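Members are advised that the Osimach Community Orchard will enter its winter program in June, and that several arrangements for the shared grounds will change at that time. The following item replaces the notice circulated with the autumn newsletter.

## Pruning and tree care

Formative pruning of the younger trees will begin in the northern rows and proceed toward the creek. Abdelilah El-Sayed has again agreed to supervise the work and will be on site from 9 am on each working morning. Members who hold their own secateurs are asked to bring them sharpened and cleaned. Loppers and pole saws will be issued from the shed and must be signed back in before the gate is locked.

The orchard now has 190 trees under care, of which 50 were planted last winter along the Varma Road boundary. These younger trees are to be left alone by all but the designated pruning group. Several lost their central leader last year to well-meaning but premature cutting, and they will need a further two seasons to recover their shape.

Prunings showing signs of canker or woolly aphid must be bagged separately and placed in the marked bin. Healthy material may be stacked beside the chipper bay. No green waste is to be left on the access track, as the water truck requires its full width.
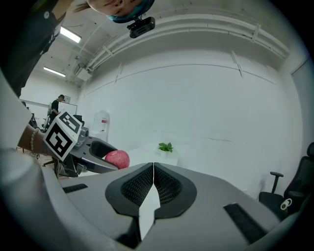 ## Harvest and storage

The apple harvest was satisfactory despite the dry spell in late summer. A total of 3048 kilograms was recorded across all varieties, with the late-keeping cultivars performing better than expected on the heavier soil. Codling moth damage was confined mainly to the two rows nearest the old packing shed -- an area where traps were put out late -- and the trapping schedule has been brought forward for the coming season.

Fruit held in the cool store will remain available to members until the end of July. Allocations are collected from the side entrance in Irnia Street. Members are reminded that apples should be handled singly and set down gently, with bruised fruit directed to the juicing crates. One soft apple left in a tray will hasten the ripening of those beside it, and trays are to be checked at each collection.

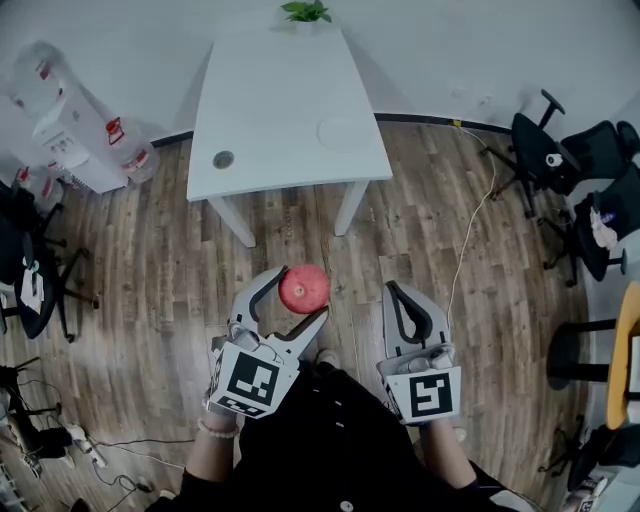
*A red apple, held between two padded fingers.*

## Grafting day and scionwood exchange

The annual grafting day will be held in September. Friederike Voß will demonstrate whip-and-tongue grafting in the morning and will take questions on budding after lunch. Rootstock has been ordered from Tornel Nursery, and 100 plants will be available at cost, with a limit of four per household until noon.

Members wishing to contribute scionwood should cut it while the trees are fully dormant, label each bundle with the variety and row number, and wrap it in damp paper before refrigeration. Unlabelled material cannot be accepted. Labels and pencils are kept in the top drawer of the shed bench.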